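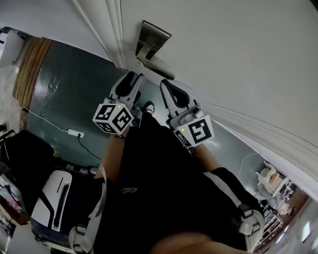 Reviews / Tracking software

Visimport 7, tested with two hand-held grippers

I used Visimport for one month, January, to turn recordings from our hand-held grippers into paths a robot arm can follow. Each gripper carries a white cube with square black-and-white markers, and the program computes the hand position from them.

Setup was quick. Calibration wants 83 still views, and the wizard shows which angles are missing. I like the timeline very much - you click a gap and see at once which marker was lost. From 265 recordings I had to repair seven by hand, mostly where one cube passed behind the other.

Less good is the export. Left and right hand are written to separate files with separate clocks, and I needed a small script from Kerstin Buschmann to join them. The planner preview also ignores joint limits, so a path can look fine and then be refused by the arm controller.

The manual is short but correct. For two-hand work I would buy it again, but please test the export with the trial version first.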